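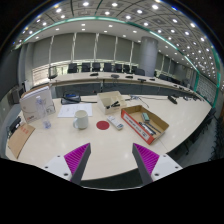
Chapter 3
The Shared Table

When I first went to work at Trernow, a good many years ago now, the long table in the meeting room was the one piece of furniture that everybody used and no one looked after. Mail landed on it, mugs were parked on it, and the remote control lived wherever the last person had set it down. My old supervisor, Ibrahim Afolabi, used to say that you could read a whole week off that table if you had the patience, and I have borrowed his habit of reading tables ever since!

In Chapter 2 we sorted a single desk, where one person decides what stays. A shared table asks more of us. The papers on it may be waiting for a signature, or they may have been forgotten since June, and you can't always tell which by looking -- so we'll spend a fair part of this chapter learning how to ask, and whom, before we move a thing.

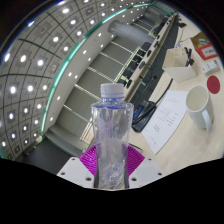 Drinks are the best place to begin, and I always start my students there (it gets everybody up and moving, for one thing). Mugs go back to the kitchen, and that is quickly done. Bottles take a little more thought. A clear plastic one with its white screw cap on, like the one here, looks much the same as its neighbor's, and in a big room with a whole row of black chairs along the desk it could belong to anyone. Pick it up, ask out loud, and if no one answers, stand it on the side counter with a dated label until the end of the day.

After the drinks come loose papers and envelopes, then small supplies, then cords. Section 3.1 takes up the papers, and you will want a pencil and an empty tray beside you as you read.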